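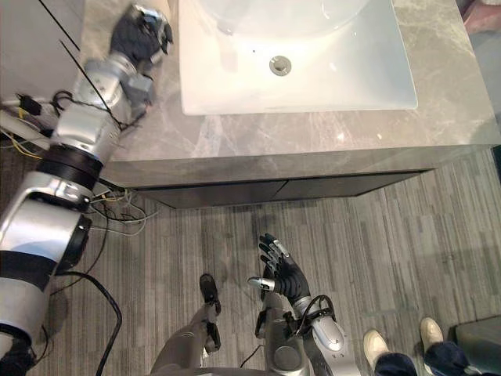 Als Erstes soll er lernen, das Waschbecken zu putzen. »Alle wollen immer, dass ein Roboter läuft oder tanzt«, sagt der Erbauer von Horkia, »ich will, dass er den Rand vom Becken abwischt, auch hinten am Hahn!« Seit Mai wird in der Gemeinschaftswerkstatt Relgate an der Maschine geschraubt, meist montags ab 19 Uhr, und inzwischen hat sie zwei Arme, zwei Beine und eine eigene Ecke im Regal.

Am meisten redet er über die Hände. Die erste Version griff so fest zu, dass ein Zahnputzbecher dran glauben musste. »Dann haben wir die Handschuhe drübergezogen – und plötzlich hielt sie einen Schwamm! Ich bin durch die halbe Werkstatt gerannt, um es allen zu zeigen.«

Und die Kabel? Er lacht. 588 Steckkontakte habe er in seiner Liste, jeden selbst gecrimpt, und mehr als 200 davon zweimal. »Beim linken Arm liegt vieles noch offen, da muss ich ständig ran. Schön verlegen kann ich das im Winter.« Die Steuerung heißt Geltix und läuft auf einem alten Laptop, geschrieben hat er sie abends am Küchentisch.

Schwierig bleibt die Schulter. Streckt Horkia den Arm weit nach vorn, wandert der Schwerpunkt mit, und die Beine müssen gegenhalten. »Das rechnet er noch zu langsam. Aber letzte Woche stand er elf Minuten, mit Arm überm Becken, ohne dass ich zugreifen musste. Elf Minuten!« Am nächsten Montag kommt der Wasserhahn dran.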